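Mirine Project
Gallery: Hand-held gripper recordings

Home | Method | Results | Gallery | Downloads

Last updated 11 Jul 2025

The Mirine project teaches robot arms to handle everyday household goods using recordings made by people. A person carries a gripper in one hand, squeezes it to open and close the fingers, and goes through an ordinary task in an ordinary room. A wide camera on the tool records everything the fingers do. No robot is present during recording. The arm only comes in later, when it runs a policy trained on those recordings.

This page is for visitors who want to see what the recordings look like and read a little about how they were made. The full write-up is on the Method page. We kept the notes short and left the maths out.

Where the recordings come from

We recorded at three sites: Standale, Mansilla and Nisitz. Standale was used mostly for kitchen tasks, and Nisitz for shelving and drawers. The packet and box tasks were spread across all three, so that the colour of a table or the light from a window would not end up being the thing the policy learned.

The collection holds 2326 recordings. Of these, 732 involve a packet or wrapper of some kind. That share is larger than we first planned. Early tests showed that packets were where the policy failed most often, and we spent most of May collecting more of them.

Each person who recorded for us did a short practice block first. Practice recordings are stored but are not used in training. The instructions were brief: move at a normal pace, keep the fingers in view of the task, and don't go back to fix a mistake. If something slips, carry on. Slips are useful to us, and the policy trained with them recovers better than the one trained on clean recordings only.

Why packets are hard

A rigid box has sides that stay where they are. A packet bends, slides and crumples, and its contents shift from one end to the other. Shiny ends reflect the lights, so the same packet can look quite different after a small turn of the wrist. A packet lying on cloth brings a second problem. The cloth moves when the fingers touch it, and a wrinkle can look a lot like the edge of an object.

Our first policy treated folds in a tablecloth as things to pick up. It would close on a crease, lift the cloth a few centimetres and then stop. Adding more cloth-covered surfaces to the training set fixed most of this. It still happens now and then under strong side light — we list it as an open issue on the Results page.

The other common failure was the approach angle. People tend to come at a thin packet from the side, with one finger sliding close to the table. The early policy came straight down and pressed the packet flat. We changed how the tool's tilt is recorded, and the side approach started to show up in the robot's behaviour as well.

From the recordings

The view is round, with dark corners, because of the lens. We don't straighten it before training. We tried a flattened version and it gave worse results near the fingertips, where the detail matters most. 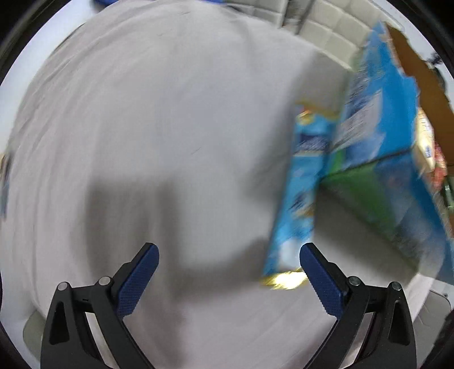 Gripper open over a cloth-covered table, with a slim blue packet beside an open cardboard package. The tip of the right grip pad overlaps the packet's lower part.

Overlap of that kind comes up all the time in hand-held recordings. At close range a pad can hide part of the object, and the policy has to work from whatever is still showing. We don't mark object outlines by hand, so there is no label telling it where the hidden part lies.

Open packages are left in view on purpose as well. Printed cardboard has plenty of colour and lettering that can pull attention away from the item to be picked up. Policies trained on bare tables did poorly as soon as we put a box next to the target.

How we tested

Each trained policy was given 100 attempts on the arm, using packets that were not in the training set. The table covering was changed between blocks of attempts. An attempt counted as a success only if the packet was lifted clear and set down in the marked area. A packet that was dropped and picked up again counted, provided the policy did it without help. We compared 2 versions, one trained with slips included and one without. Scores for both are in the tables on the Results page, along with notes on each failed attempt.

Using the gallery

Pictures may be reused in teaching and in talks with credit to the Mirine project. They are single views taken from longer recordings and are shown at reduced size. The recordings themselves are on the Downloads page, grouped by site and then by task. The Nisitz drawer set is still being checked and will be added when that is done.

Back to top | Method | Results | Downloads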